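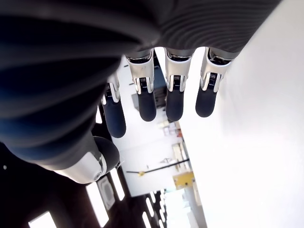

Week 3: Reading a Product Test Without Being Sold To
Handout for Consumer Research Methods

Bring this with you. We will work from it for the whole session, and the homework at the end depends on the middle section.

Where we are

Last time we looked at star ratings and why most of them tell you very little. A fair number of you said that you skip the stars and go straight to the "independent test." I used to do the same. I now think a test report deserves as much suspicion as the stars do, and possibly more. It has tables in it, and tables make people lower their guard.

Our case is the one in the reading packet: the Flaler kitchen scale, the Brorach kitchen scale, and the comparison published by the Grakden buying guide. Read all six pages before class. The footnotes are in small type and you will need them.

The claim

Grakden says the Flaler scale is "the most accurate home scale you can buy." Underneath, in smaller letters, it says this rests on 3,767 readings. That is a big number and it is meant to impress you. Ask what it is a number of.

According to footnote 4, the readings came from 3 scales. Three. Each one was loaded and unloaded over and over by the same person on the same counter. So we know a lot about those three scales and close to nothing about the one you would take home. If the factory turns out a bad batch every spring, this test would never find it.

Term to know: pseudoreplication. It means counting repeated measurements of one thing as if they were measurements of many things. It shows up in published science too, so don't assume a shopping guide has avoided it.

What was it compared with?

"Most accurate you can buy" suggests that somebody looked at what you can buy. The guide started with a list of 36 models. Of those, 21 were dropped before testing for reasons given as "availability, price, or reader interest." Reader interest is an odd reason to leave a scale out of an accuracy test. It might be innocent. It might also mean that the scales with no affiliate link went first. The guide doesn't say which scales were dropped for which reason, and I would mark it down for that alone.

The Yalçınkaya scale, a plain thing sold mostly to bakeries, is on the first list and gone from the second. Keep it in mind for the homework.

Accurate at what?

Three words get mixed up constantly, in this guide and elsewhere:

Accuracy — how close the reading is to the true weight.
Precision — how close repeated readings are to each other.
Resolution — the smallest step the display can show.

A scale that shows tenths of a gram has fine resolution. It can still be wrong by five grams every time, very precisely. The Grakden table has a column headed "Accuracy," but the note under it describes the spread between readings. That is precision. No reference weights are mentioned anywhere in the six pages. If there were none, then accuracy was never tested, and the headline has nothing under it.

I wrote to the guide in July to ask about the reference weights. The reply thanked me for being a loyal reader.

Does it matter?

Some of you will say that it's a kitchen scale and the cake will come out anyway. Fair enough. For flour, a few grams won't hurt. For yeast or baking soda it could. A test ought to say what size of error would matter to the user and then look for that size. Grakden ranks the scales by differences so small that no cook could taste them, and then spends a full page on the color of the backlight.

A word in its defense

The guide did print its footnotes. Plenty don't. Everything I've complained about here I learned from the guide itself, apart from the letter. Be hard on a bad report, but be harder on one that gives you no way to check it.

I should also say that the Flaler may be a very good scale. I own one. A weak test doesn't show that the product is weak, and students lose points on this every term.

Homework

1. Rewrite the Grakden headline so that it claims only what the test can support. One sentence. It will be dull.

2. Design a test that could tell you whether the Yalçınkaya is more accurate than the Flaler. Say how many scales you would buy, where you would buy them, and what you would weigh. Assume a small budget.

3. Find a product test of your own choosing and copy out its "how we tested" section. Underline every number. Next to each, write what was counted. If you can't tell, write "can't tell" — that is a full-credit answer.

Hand in on paper at the start of class. The reading for next session is the packet section on survey wording, skipping the appendix.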